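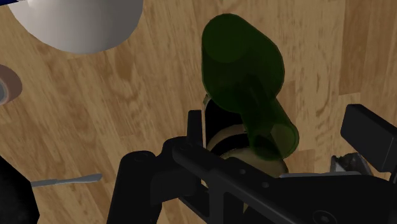
Greifer, Flasche und Schüssel aus dem Computer: In der Simulation übt der Roboter auf einem Tisch aus Holz, das es nur als Daten gibt.

Wie lernt ein Roboter greifen?

Wenn du eine Flasche vom Tisch nimmst, denkst du nicht lange nach. Deine Hand weiß schon, wie weit sie aufgehen muss. Ein Roboter weiß das nicht. Er braucht Beispiele, und zwar viele.

Im Projekt Aria in Grornstead werden solche Beispiele gesammelt. Das geht zum Teil am Computer. Ein Programm baut einen Tisch nach, legt Gegenstände darauf und setzt einen Greifer mit zwei Fingern dazu. Ein Mensch steuert den Greifer. Der Computer speichert dabei, was die Kamera im Programm zeigt und wie sich die Finger bewegen. Von Anfang bis Ende ist das ein Beispiel. Fachleute sagen dazu auch Demonstration.

Warum am Computer?
Eine Flasche aus Daten kann nicht zerbrechen. Wenn etwas umfällt, drückt man auf eine Taste, und alles steht wieder am Anfang. Außerdem kann das Programm die Gegenstände jedes Mal anders hinlegen. Das ist wichtig. Liegt die Flasche immer an derselben Stelle, merkt sich der Roboter nur diese Stelle. Er soll sie aber auch finden, wenn sie schräg liegt oder wenn ein Teil von ihr verdeckt ist.

Was ist schwierig?
Durchsichtige Dinge zum Beispiel. Durch grünes Glas sieht man den Tisch darunter. Für den Computer ist dann schwer zu erkennen, wo die Flasche aufhört und wo das Holz anfängt. Auch der Greifer selbst verdeckt oft etwas.

Wie viele Beispiele sind es?
Für die Aufgabe »Flasche greifen« hat Aria bisher 2793 Beispiele aufgenommen. Davon wurden 884 aussortiert, etwa weil die Flasche weggerutscht ist oder die Aufnahme zu früh endete. An einem guten Tag kommen 100 neue dazu.

Und danach?
Ein Lernprogramm geht alle Beispiele durch, immer wieder. Es sucht nach Mustern: Bei welchem Bild haben sich die Finger wie bewegt? Später bekommt es Bilder, die es noch nicht kennt, und muss selbst entscheiden. Klappt das oft genug, darf ein echter Greifer an einem echten Tisch ran.

Wörter zum Merken
Simulation: eine nachgebaute Welt im Computer
Greifer: die Hand des Roboters
Demonstration: eine vorgemachte und gespeicherte Bewegung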